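### 4.2 Effect of wall color on perceived corridor width

Earlier work on interior color has mostly used flat sample boards or single painted rooms. Both methods leave out the narrow passages where complaints about tightness are most common. We therefore took the Limholm housing survey as our starting point. It holds 2955 written responses from tenants, of which 601 mention a hallway, landing or entry passage. These were coded by hand against the scheme given in Section 3, with the terms "dark," "close" and "narrow" kept as separate codes even where a tenant used them in the same sentence.

Warm, deep wall colors were named more often than pale ones in the responses coded "close." The effect was weaker where the passage received daylight from an adjoining room. Terracotta and brick tones were of particular interest, as the same paint can read as orange on one wall and close to maroon on the next, depending on the angle of the light.

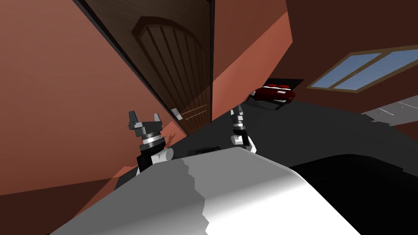
Door finish was entered as a second factor. Tenants with dark doors set in red or brown walls tended to describe the passage as one continuous surface, and they rarely mentioned the door itself. Tenants with white doors mentioned them often, usually as a point of contrast. We follow Dela Peña in treating the door and its frame as a single visual unit, although this choice hides some variation in trim width.

Ratings were then collected from 18 participants, each of whom judged passage width on the Sekitz scale at 3 light levels. The order of light levels was varied between participants. Sessions were held in the late afternoon, and no participant was told the true width until all ratings had been entered.
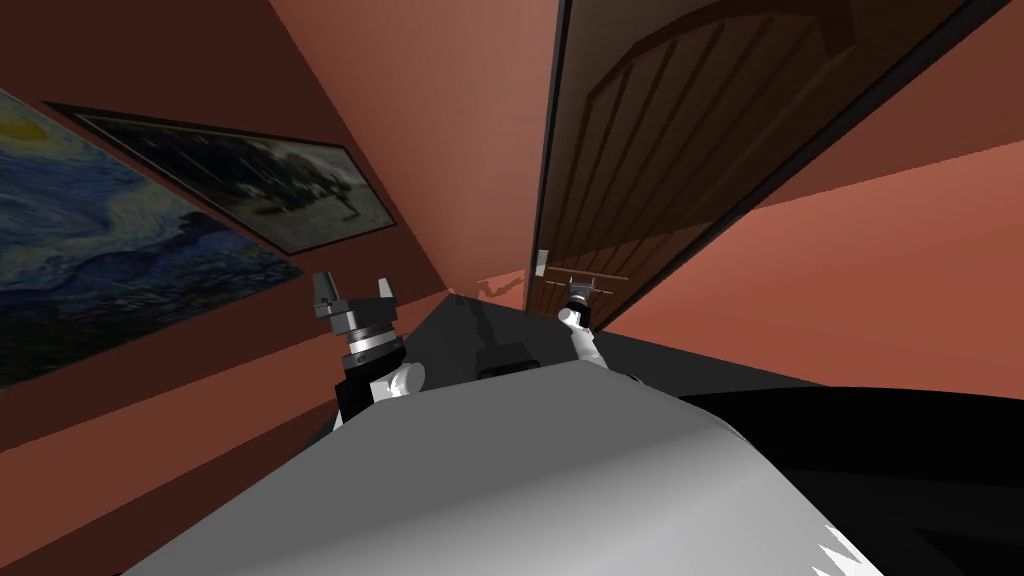 Estimates fell as wall color deepened, and the drop was largest at the lowest light level. Single estimates were short of the true width by up to 18 percent. At the highest light level the difference between deep and pale walls was small and did not hold once ceiling color was added to the model. Floor color had no clear effect at any level — a result that differs from the Osard study, where floors were glossy and the passages were longer.

Two limits apply. The survey text was coded by one reader (Osian Hughes), so agreement between readers could not be tested. The Sekitz scale was also built for rooms, and its lower end is coarse when applied to passages. Section 4.3 repeats the analysis with the lowest scale points merged.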